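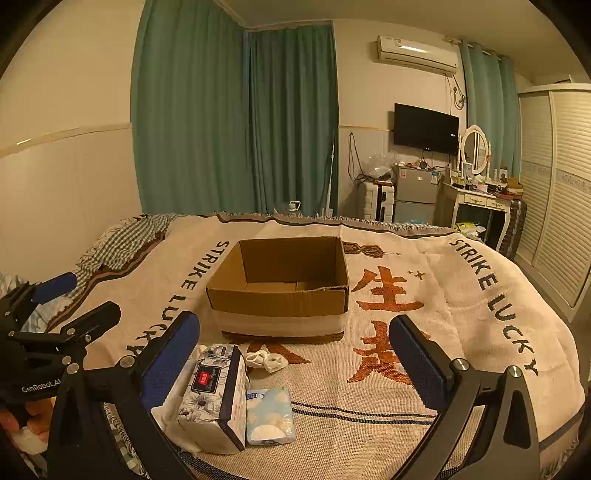 Bedroom packing, Thursday, second session

Scope: bed surface only. Drawers and wardrobe belong to the next entry. Start 7 a.m., window open, ceiling light on.

The bed is being used as the sorting table for the small soft goods and tissues going from the Suksawat flat to the Stornero store. Work is done on top of the cream throw, the fringed one with STRIKE LUCKY on it, and the throw stays where it is until the last item is off it. Lifting it early on Tuesday's trial put everything in the middle in a heap and cost us the order.

Box

Brown cardboard, open, no lid. Position: centre of the throw. Thanakorn had wanted it on the floor beside the bed to save the mattress tilting. Tried both. On the floor you bend for every item and lose sight of the bottom. On the bed the box leans when anyone puts a knee on the mattress, but the contents can be checked at a glance. Bed it is. No knees.

The walls are not stiff. Lift from beneath, one hand under each short side. Do not carry by the top edge.

Items for this box

Tissue box, rectangular, purple and blue flowers on white, dark label. Goes in first, flat, along one wall.
Tissue packet, light blue, cloud-type pattern. Goes on top of the tissue box or in the gap at its end, whichever is free.
Small white item, crumpled. Unfold before packing. If socks, pair and roll. If not socks, fold in quarters.
White fabric under the tissue box. To be folded last and used as the top layer.

The green and white checked cloth on the left side of the bed is not for this box. It goes with the bedding. Same for the patterned blue and white sheet, which is to be stripped after the throw comes off.

Order of work

1. Clear a hand's width in front of the box.
2. Tissue box in. Press down on the corners, not the middle. The card gives in the middle and then the tissues jam in the slot.
3. Packet in. Keep the opening flap upward.
4. Small white item, as above.
5. Fold the white fabric to the inside width of the box and lay it across the top.
6. Close and tape. One strip along the join, one across.
7. Write the room and the box number on the side, not on the top. Tops disappear once boxes are stacked.

Notes on handling

Soft packets are the awkward ones. Held by the ends they fold in the middle and come out of the hand. Held by the long sides they keep their shape. Yupin's suggestion from the earlier session was to slide the packet to the edge of the box wall and tip it in. Works on a hard table. On the throw the weave drags at the wrapper and the packet turns sideways, so pick it up properly.

The tissue box slides well enough on its own but takes any cloth underneath along with it. Hold the cloth down with the other hand or lift the box clear first. Lift clear is quicker.

Crumpled white cloth on a cream throw is easy to miss. On the trial run one piece went out with the bedding and was only found when the bag was opened again at Stornero. Before closing any box, run a flat hand over the whole throw from the pillow end to the foot.

The fringe catches. Keep box flaps and tape ends away from it. Tape that has touched the fringe is to be thrown away, as it will not hold on card afterwards.

Tape and labels

Using the Hurnano paper tape, 2 rolls left on the shelf. It tears by hand and can be written on. It does not stick well to dusty card, so wipe the join with a dry cloth first. The plastic tape from the Skudbridge order is for heavy boxes and should stay in the hall.

This one is box 88. Number 87 is the bathroom box and is already marked. Please do not reuse numbers from broken boxes. Strike them out in the list and take the next one.

Weight limit for soft goods: none in practice. Volume is the limit. If the top layer stands proud of the edge, take the packet out and move it to the next box. Do not sit on the lid flaps.

Folding the throw

After the box is off the bed. Fringed ends together, then in half again, then roll from the folded end so the fringe finishes outside. Print inside or outside makes no difference to the size of the roll. Yupin prefers the characters inside to keep the orange clean. Agreed, do it that way.

Do not use the throw as padding for the crockery. Asked for twice, refused twice. Use the newspaper.

Open points

Confirm what the small white item is and correct the list.
Does the checked cloth need washing before it goes in with the bedding? Ask Thanakorn.
Shelf depth at Stornero needed before we decide on stacking two deep.
Pens: the thin ones skip on card. Bring the thick marker from the desk.
Bulb in the bedside lamp flickers. Replace before evening work.

Next: wardrobe, lower half, hanging items last.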